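Visit report: Tremstead graduate careers open day, January

Attended on behalf of the faculty placement office. Arrived 8:40 a.m., left shortly after 4 p.m. Students considering a summer placement or graduate application for the coming cycle should read the sections on eligibility and assessment first.

Background

Tremstead runs one open day per recruiting cycle for final-year and second-to-last-year students. Registration is through the employer portal and closes when the room limit is reached. The limit this year was 200. According to the opening talk, 826 students registered interest, and places were offered by degree area and expected graduation date. Our own students held seven of the places. Four of them were in engineering programs, two in economics, and one in linguistics.

Three other employers shared the day: Vusden (logistics planning), Nambiar (actuarial and pensions work), and Ridateo (industrial software). Each had a desk in the ground floor hall and a slot of twenty-five minutes in the afternoon.

Morning program

The opening talk was given by Wen-hsiung Tam, head of early careers at Tremstead. It covered the structure of the two-year graduate program: four rotations of six months, the last of which is chosen by the graduate. The first rotation is assigned. Requests to change an assigned rotation are considered only on medical or family grounds.

Points recorded from the talk:

Applications are reviewed in order of receipt. The posted closing date is a latest date, and popular streams have closed before it in each of the last two cycles.

The minimum grade requirement has been dropped for the operations and commercial streams. It remains for the technical stream.

Placement students who receive a satisfactory final review skip the online tests and the recorded interview and go directly to the assessment center.

Relocation support is a fixed payment made with the first month's salary. It can't be advanced. Students who need a rental deposit before the start date should plan for this.

Last cycle Tremstead invited 278 applicants to an assessment center. The number of offers made was not given, and a direct question on it was declined.

Site tour

The tour ran in groups by badge color and took fifty minutes. The route covered the planning office, the training rooms on the second floor, and the technical wing. Photography was allowed except in the planning office. The guide for our group was in her second rotation and answered questions on working hours in more detail than the talk had. Core hours are 10 a.m. to 3 p.m. Graduates in the technical stream are expected on site four days a week, those in the commercial stream three.

The training rooms are used for the first two weeks of the program, and after that for one day a month. Attendance is recorded and forms part of the rotation review.

Mock assessment center

This was the most useful session of the day for our students. It was a shortened version of the real exercise, run in three parts with a ten-minute break.

Part one was a written task. Candidates received a six-page brief on a delayed supplier contract and had thirty minutes to write a one-page recommendation. Assessors stated that most low scores come from summarizing the brief without choosing an option. A weak choice with stated reasons scores higher than no choice.

Part two was a group discussion with five candidates per table. Each candidate held one piece of information the others lacked. Assessors scored each person separately against a printed sheet, which we were allowed to read but not keep. The sheet has four headings, and speaking time is not one of them. Two of our students were marked down for failing to share their information until asked.

Part three was a fifteen-minute interview with one assessor. The questions were standard competency questions. Feedback was given verbally at the end and takes two or three minutes, so students should bring something to write with.

Employer slots

Vusden is hiring for placements only this cycle. It accepts any degree subject and uses a numerical test with no calculator.

Nambiar was represented by Vignesh Bangera, who joined as a trainee and now supervises the exam study plan. Study leave is granted per exam sitting. A first failed sitting has no effect on employment; a second leads to a review meeting. He advised applicants to look at the exam syllabus before applying, as several trainees each year leave over the study load.

Ridateo takes a small graduate group and recruits through a take-home task. The task is limited to four hours and is discussed line by line in the interview. Students may use any programming language.

Practical notes for next year

The shuttle from the rail station leaves at 8:15 a.m. and fills. The next one arrives after the opening talk has started. Travel costs are refunded up to a fixed cap, on paper receipts only, and the form must be handed in before leaving the building. Lunch is provided, and dietary requests made on the day could not be met.

Recommendations

The placement office should send the registration link to departments in the first week it opens. A written task under time limits should be added to our own preparation workshop, which at present covers interviews only. Résumé checks should be completed before the visit, as both Vusden and Ridateo accepted printed copies at their desks.
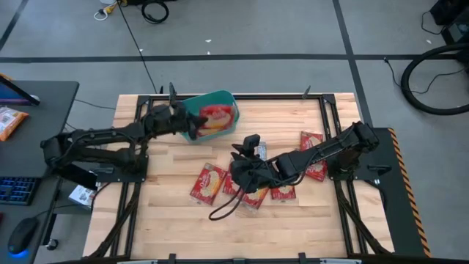
Copies of the Tremstead rotation outline and the Nambiar study leave policy are held at the placement office front desk and can be read there during opening hours. The travel refund form is with them.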